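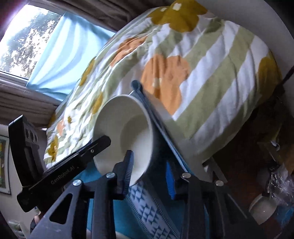

5.3 False closure on bowls and plates

The largest group of failures in the home trials was what we call false closure. The controller reports a stable grasp, the arm begins to lift, and the dish is either left behind or comes up loose and falls. Of the 179 failed episodes at the Semham and Evmont sites, 76 were of this type, and 34 of those ended with the dish on the floor. The other 42 were stopped by the safety monitor or by the operator before the dish had left its support.

The controller has no camera view of the inside of the fingers. It decides that a grasp is complete when the jaw opening stays constant to within 2 mm while the motor keeps pushing. For a cup or a box standing in the open, this test is adequate. It says only that something is stopping the jaws, however, and it cannot tell a dish from a dish plus whatever is behind it.

Figure 4 shows the contact arrangement we found hardest to deal with, seen from the hand-held gripper used to collect demonstrations. The bowl is tipped steeply on its side. The left finger presses on the lower rim, while the bowl's underside rests against a flat panel and the right finger sits against that panel on the opposite side. A person holding the tool can feel how the load is shared and can change the angle of the wrist before lifting. The recorded data contain the pose of the tool, the jaw opening and the video, and none of these carries that feeling directly. In the record, a closure of this kind looks much like an ordinary grasp of a thick object.

When the trained policy repeated such closures on the Dostell arm, the jaws stopped at a plausible opening and the grasp test passed. The lift then started at normal speed. If the panel was fixed, the finger behind it dragged along the surface and the motor current rose until the monitor cut power. If the panel could move, it came up with the dish and then slipped. The second case caused most of the drops. It was also the more serious one for safety, because the dish left the fingers while the arm was already moving away from the furniture.

Our first explanation was worn grip pads. We replaced the pads at Evmont and repeated the affected tasks, but the failures continued in the same places. A review of the episode logs by Teguh Liew then showed that the final jaw opening was larger than the known wall thickness of the dish in nearly every false closure. The controller had this number available at the time and did not use it.

A second cause lay in how we labeled the training data. Demonstrations were marked as successful if the dish reached its target position. No label recorded whether both fingers were on the dish at the moment of closing. A demonstrator who closed on a dish and its support together, noticed this, and corrected the grip partway through would still be scored as a success. The policy learned the closing motion from these episodes along with the correction, and it often carried out only the first.

5.4 Changes made after the trials

Three changes were made to the system. The controller now compares the jaw opening at closure with the range expected for the object class, and it reopens the jaws if the opening is too large. The first part of every lift is carried out at low speed, with a current limit well below the one used for transport. If the limit is reached, the arm lowers the object along the same path before the jaws are allowed to open. The previous version of the Aebischer monitor cut power at once, and the arm was then held by its brakes with the dish still pinched at whatever height it had reached.

We also relabeled the demonstrations. Episodes in which a finger closed on something other than the target object are kept, but the closing segment is removed from training. Bowls lying against furniture or bedding lost the most data in this step, and the policy is now noticeably more hesitant with them. It sometimes reopens and approaches again when the first closure would have held.

The opening check does not cover soft or deformable objects, where the expected range is too wide to be useful. It also fails when the support is very thin, such as a tray edge or a sheet of card, and the added thickness falls inside the normal spread for the dish. We have no fix for this case with the present sensors. For these objects the system relies on the slow lift alone, and an operator must remain within reach of the stop button.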